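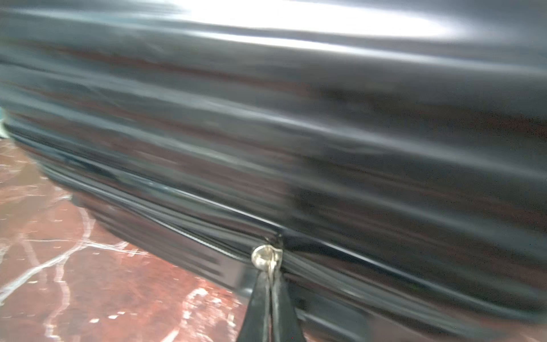
What should I fix first when the arm keeps missing what it reaches for?

Timestamps, before anything else. Get the camera images and the joint readings onto the same clock, then look at calibration, then at the model. In that order.

OK so this is the workshop page again, software tips this time, typed fast between jobs. Same setup as before: one arm on a cart, a camera at the wrist, a PC under the bench in the back half of the Lollville shop. Current job is luggage. Find the zipper, find the slider, get hold of the pull tab, open the case. Most of this works for drawers and cupboard doors too.

Clocks

Stamp the image when it's captured. Not when your code gets round to it. Our old driver stamped on arrival and everything was late by however long the USB felt like. Looked like bad calibration for weeks.

Quick check: wave the wrist side to side over a printed checkerboard, plot the board's position against joint angle. Two curves with a gap between them, that gap is your lag. Measure it, put it in the config, measure again after every driver update. Write the number on tape on the PC case too. I do.

If you can't get rid of the lag, at least look up the arm pose from back then, not the pose from now. Keep a short buffer of poses and interpolate. Ten lines of code, maybe.

Blur

Close up and moving, everything smears. A shiny ribbed shell goes to streaks and the detector will happily find a zipper in the streaks, ribs being long, thin and parallel, same as zipper tracks. So:

Don't feed it smeared images if you don't have to. Cheap blur score (variance of the Laplacian, one line in most vision libraries), throw out anything under the cutoff, hold the last good estimate. Put a time limit on how long you hold it. Without the limit the arm drives along on old news and bumps the case.

Set the cutoff per surface. A smooth shell with not much texture scores low even when it's sharp. Got caught by that one.

Shorter exposure, more light. Dull advice but it beat every deblurring thing I tried. Turn auto exposure OFF, otherwise one big glare patch drags the whole picture dark and the pull tab goes with it.

Or just stop. Move, stop, look, move. Adds a moment to each approach and saves a lot of retries. Now the default in our planner config, you have to ask for look-while-moving.

Shiny stuff

Depth on glossy black plastic is junk. Holes, spikes, surfaces floating behind the real one. Polished floors are as bad, you get the lamp's reflection sitting under the floor as if there was a basement.

Fit the floor plane once from a matte spot (sheet of cardboard does it), save it, and after that delete any point below it. Don't refit live.

For the shell, take depth from the edges and the seam and ignore the middle. Fit a rough box. A box is plenty for planning.

Metal sliders show up as a bright spot and so does every other glint. Ask for two things together: bright spot AND sitting on the seam line. Killed most of our false finds. If the seam isn't found, don't go hunting for sliders at all, back off and look again from further away.

Black tab on black case, no color to go on. Lean on the outline where it hangs clear of the shell. Tilting the wrist a little often puts something lighter behind it.

Labeling

Ran 591 images through labeling in August, kept 392. The rest were duplicates in all but name. Consecutive images from one slow approach are nearly the same picture, pick one and move on.

Keep the blurry ones in, though. Tag them. You want to be able to score sharp and blurry seperately, one combined number hides the trouble.

Split train and test by suitcase, never by image. We split by image first time round and the scores were lovely and meant nothing.

Write the label rules down. Ours: seam is a line from the first visible tooth to the last, slider is a box, tab is an outline, and if the tab runs out of view label the part you see and tick "partial". Took half a page. Should have been done on day one, instead we relabled everything.

Planning

Plan to a spot short of the tab, look again, then go the last bit slow on camera feedback. Long confident plans straight to contact are how you scuff luggage.

Give the planner a fat box round the case for travel and a thin one for the approach. Swap them in code at a named step so it shows up in the log. We call the steps far, near, touch. Plain names, easy to grep.

Cap retries at 2. Then back off and call a person. An arm that tries all afternoon just digs a groove.

Pull along the seam, not straight at the cart. Obvious, but our first version pulled toward its own base every time and a curved zipper jams almost at once. Update the pull direction from the seam line as you go, smooth it a bit. Watch the force and stop on a jump.

Corners are their own problem. Still no good tip. Slow down, shorter steps, look more often. If you have something better send it in.

Tooling

Logger: Otby, our own little script, lives in the same repo as everything else. Saves the image, joint angles, plan step, blur score and whatever the detector said, one folder per run. Keep raw images. Disk is cheap, a rerun you can't do isn't.

Replay before you touch the arm. Any change to the detector or planner goes through 100 saved runs first, overnight, and if the result moves I read the diffs with coffee. Most bugs get caught right there.

Second PC is called Sorano and does nothing but replay. Old, loud, worth it. Don't replay on the machine that drives the arm, one time I had both going and the control loop started missing its slots. Arm went jerky, I blamed the motors, took a cover off and everything. It was the replay.

Put the control loop in its own process, give it priority, and keep printing out of it. Print statements in the loop cost more than you think. Write to a buffer and let something else do the slow part.

Version the config with the code. Same commit. A camera offset living in a file on somebody's desktop is a bug waiting.

Show the blur score on the live view, big, in a corner. Green or red. Saves asking "why isn't it moving" when the answer is it's waiting for a sharp image.

Small ones, no order

Recheck the wrist calibration after any bump. A saved checkerboard pose and one button, takes a minute.

Units in variable names. reach_mm. Please.

Log when the detector finds nothing. Silence and a crash look the same in a log otherwise.

Simulated e-stop in the test suite as well as the real one on the cart. Check the software does something sensible after, like not resuming the old plan the second you release the button.

Keep one awful suitcase. Ours is the Boström case, so called from the luggage tag still on it, and the slider sticks. If a new build gets through that one it goes on the arm.

Next up is cable handling, when I get to it. Same clock advice will apply.

Filed under: Workshop Tips > Robot Software > Cameras & Planning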